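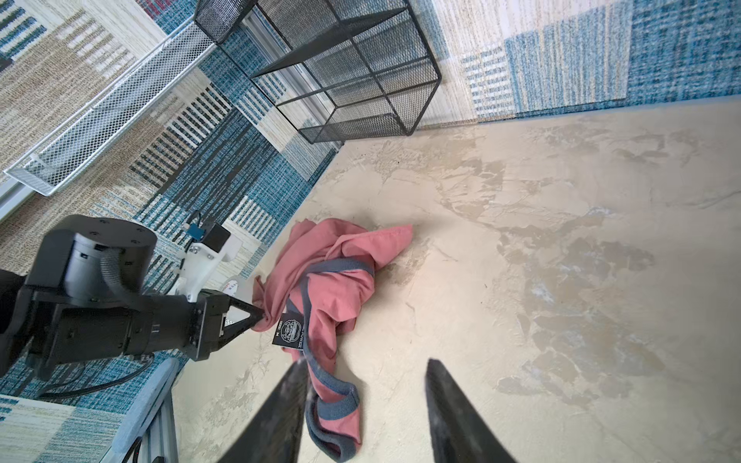 Photo: pink t-shirt on the floor

LAUNDRY AND FOLDING ROOM, FLOOR LEVEL CHECK
Vondanance House, room 262
Form 4, to be completed before the evening wash

1. Floor clear of garments
NO. One t-shirt, salmon pink with grey-blue ribbed trim, crumpled on the beige floor. Label seems to say size M, for anyone who is a medium and missing something. The mottled pattern on this floor hides fluff very well and pink cotton not at all.

2. Garments picked up by the body, not by one corner
NO. Held by a corner, the fabric goes into a twist. Two points of contact, please, and shake out before folding.

3. Trim and collars untwisted before folding
NO. Ribbing looped across the shirt and heading off in its own direction. Same remark as last round, same handwriting, less patience.

4. Labels attached and legible
YES. Small black tag still on, with white lettering. Credit where due.

5. Walkway to dryers, full width
YES, after the ironing board was moved. It had been moved in the last round as well. I suspect it walks.

6. Lint filters emptied and signed for
PARTLY. Emptied, yes. The sheet has been signed for the whole of next week too, which shows confidence.

7. Baskets stacked no more than 4 high
YES. Four exactly, leaning slightly, like a dare.

8. Wet floor sign available
YES. Being used to hold the window open. Please buy a window stay; Bradard do one and it will not say CAUTION to the car park.

9. Detergent lids closed
NO. Two open on the shelf. One closed with cling film, which I have marked as a no.

10. Load count displayed
YES. Board reads 1,410 since the Karamanlidis machines went in. Not checked by me.

Result: pass with comments. Items 1, 2, 3 and 9 to be put right before 6 pm. Item 6 to be discussed. Socks found behind dryer 2 are in the tray by the door and do not match.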